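Skudau Student Robotics Club
Sink Station and Hand-Held Gripper Checklist, with comments from the faculty advisor

Filled in on a Tuesday, before the afternoon block. Please read the comments as well as the marks. I know they run long, and I know the form only gives you one line per item, but I have never once managed to say what I meant in one line.

Project: Paltum dish task, hand-held gripper recording
Station: sink corner, main floor
Marks used: OK, FIX (take care of it before the next block), WATCH (fine today, look again next time)

PART A. FLOOR AND WALKWAYS

A1. Standing area in front of the sink clear of cords and parts: WATCH
You all did a nice job keeping the spot right where the operator's feet go. My worry is the area to either side. When you are wearing a head camera and holding a gripper in each hand you really can't see your own shoes, and you can't catch yourself very well either. Cords get coiled and hung up, please, even if you are coming back in ten minutes.

A2. Wooden floor slats flat and steady: OK
I walked the length of them twice and nothing rocked. If a slat ever lifts, stop and tell me, and don't wedge a scrap of cardboard under it (I say this with love, to the people who know who they are).

A3. Water jugs stored out of the path: WATCH
They are heavy and they are right at shin height. Upright, caps on, pushed back toward the wall is how I'd like to find them. A jug lying on its side will roll if somebody bumps it.

A4. Chairs pulled back from the operator: FIX
One chair's length of space on the sink side, at least. Elbows go out farther than you think once the grippers are up.

A5. Path to the door open from every table: OK
Thank you! This was a sore point in October and it has been lovely ever since.

PART B. SINK AND WATER

B1. Faucet turned fully off before recording starts: OK
The first-year group has gotten into the habit of saying "water off" out loud, and I would love for the rest of you to pick that up.

B2. Backsplash panel leaning securely: WATCH
It leans, and I would like it to do a little more than lean. Two clips from the Pirska drawer would do it. Check the bottom edge for dampness while you are down there, and swap it out if it has gone soft.

B3. Soap and other bottles closed and set back from the edge: OK
Anything without a label gets one or goes away.

B4. Power strips and chargers away from splashes: FIX
Please move all charging to the Heinonen bench, which is on the dry side of the room and has plenty of outlets. I realize it's a longer walk. I am asking anyway, and I'll keep on asking, cheerfully, until June.

PART C. GRIPPERS AND HEAD GEAR

Sink station, both grippers up:

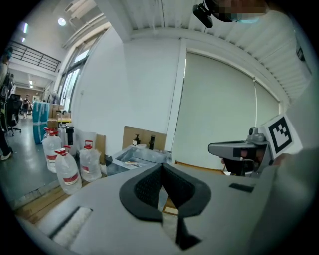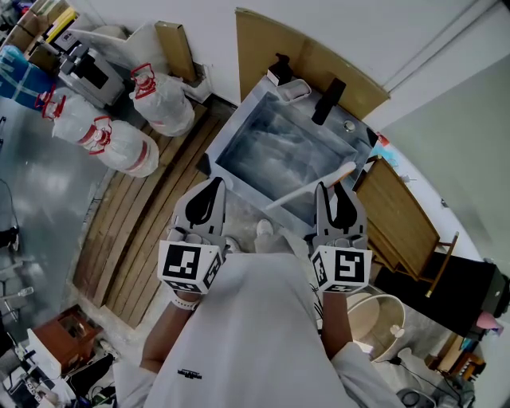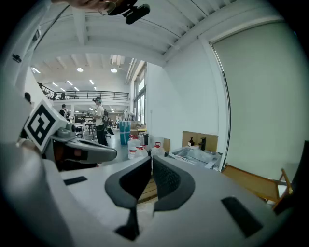 C1. Finger pads seated, no tears, no peeling edges: OK
Run your thumb along each pad, all the way around the curve, and then give it a gentle tug. If it moves, it comes off and gets reseated before anyone records with it. A pad that lets go in the middle of a run means a dropped dish, and while most of our dishes are plastic, the good bowl isn't.

C2. Marker faces clean and firmly attached: OK
Wipe with the dry cloth only. No spray, please. If a corner is curling up, replace the whole marker, and remember that a new one means a new calibration, so leave yourself time for it. A smudged marker won't hurt anybody, but it will spoil a whole afternoon of somebody's careful work, and I count that as a kind of harm too.

C3. Trigger moves freely and springs back: WATCH
Gripper 4 felt a touch slow coming back when I tried it at the bench. I'd like it looked at by whoever has the small screwdrivers. Use another one in the meantime. Never put a finger between the pads to test the squeeze. There is a foam block for that, and it lives in the same bin.

C4. Wrist straps snug without pinching: OK
You should be able to slide one finger underneath.

C5. Head camera comfortable, strap not pressing on the temples: OK
If you get a headache, take it off. I mean this. No run is worth it, and we have 363 good recordings already, so we are not exactly starving for data.

C6. Sleeves and hair kept clear of the jaws: FIX
Roll loose cuffs or use the elastic bands. The big roomy sleeves are comfortable, I know, and I wear them myself, but they do drift toward the fingers when you reach down.

PART D. PEOPLE

D1. Spotter present for every recording: OK
A spotter watches the operator and nothing else. Put the phone in your bag, and save the conversation for afterward.

D2. Operator changes after 35 minutes: WATCH
Two groups ran over last week. Arms get tired before the mind notices it, and that's when people start bumping the faucet. The kitchen timer is on the shelf, and it is very loud on purpose.

D3. Everyone at the station knows the stop word: OK
It is still "Stop." We did vote on it.

TO DO BEFORE THE NEXT BLOCK
Chairs back from the sink (A4)
Charging moved to the Heinonen bench (B4)
Elastic bands restocked and used (C6)
Clips on the backsplash if you can spare five minutes (B2)

Initial next to each one when it's finished and leave the sheet in the tray by the door. If you run out of room, write on the back. I always do.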